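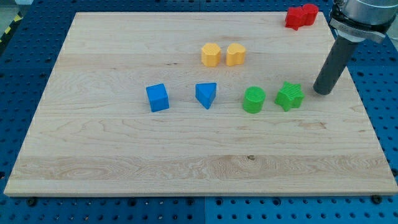 The first thing the bell ringer of Tamimholm wants you to know is that she is not playing a tune. Visitors stand in the square on a Sunday-best sort of morning, heads tipped back, waiting for a melody, and what comes down from the tower is a long rolling pattern that never seems to repeat. "They think we've lost our place," she says, and laughs so loudly that the other ringers look over. "We haven't! Well, sometimes we have."

She has been ringing here for 26 years and she talks about it the way other people talk about a new puppy. We met at the foot of the tower stairs, and by the time we had climbed to the ringing room (108 steps, and she takes them at a trot) I'd already heard about rope, sore hands, the crack in the old tenor bell and a wedding that started an hour late while the band rang on and on to keep the guests cheerful.

The tower has five bells, and each has one ringer. In plain words, the bells swing full circle, mouth up to mouth up, so you can't hurry one very much or hold it back for long. All you can do is let it strike a little sooner or a little later than it did last time. So the bells swap places with their neighbors, row after row, and the whole art grows out of that one small move.

"People ask me if it's like math," she says. "And yes, fine, it is. You can work out every order five bells can possibly go in, and it comes to 120, and you can ring the lot before your tea gets cold. But when I'm on the rope I'm not doing sums. I'm listening for the gap I'm supposed to drop into. It's more like merging onto a highway, except everybody is being polite."

She learned on the lightest bell, from a retired baker who hardly spoke. He stood opposite her and nodded when it was time to pull. For weeks she handled only the upper half of the stroke while he took care of the lower, and then one evening he stepped away and left her to it. "I was so busy being scared that I rang perfectly well. The next week I knew what I was doing and I was terrible."

The ropes are her other great love. The part you grab is a thick, fuzzy woolen grip called a sally, and the ones at Tamimholm are striped in green and cream. She ordered them herself after the old ones went bald, from a ropemaker in Fliseseck who still walks the strands out by hand down a long shed. She made the trip to pick them up, stayed for lunch, and was allowed to turn the crank. "Best day out I've ever had," she says. "I'm serious. I talked about it until December."

The big event of her ringing life was the repair in 2000, when all the bells came down. They were lowered through a trapdoor one by one and set on straw in the nave, and the whole town came in to pat them. She remembers how quiet the place was while they were gone. "You'd reach for the time and it wasn't there. My neighbor, who had complained about us for years, stopped me outside the bakery and asked when they'd be back. He said he couldn't sleep in properly without something to sleep through."

The tenor got new bearings then, and she makes me put my ear to the wall while it swings so I can hear how little noise it makes. What I notice more is the tower itself, which leans with every stroke. You can feel it in your knees. She beams when I mention it. "It's meant to! A stiff tower cracks. Up in Tovar they used to stand a glass of water on the windowsill to show people the sway, and the kids would bet on whether it would spill."

I ask what she would tell someone who likes the sound but has never touched a rope. She doesn't stop to think. Come to a practice, she says, wear flat shoes, and tie back your hair. You don't have to read music or be strong, and her lightest ringer is a small woman in her eighties who can set the heaviest bell without puffing. Bring a sweater, too, as the ringing room has one heater and the heater has moods.

Then someone calls out "Look to!" and she is off across the room, hands up, already grinning at the rope.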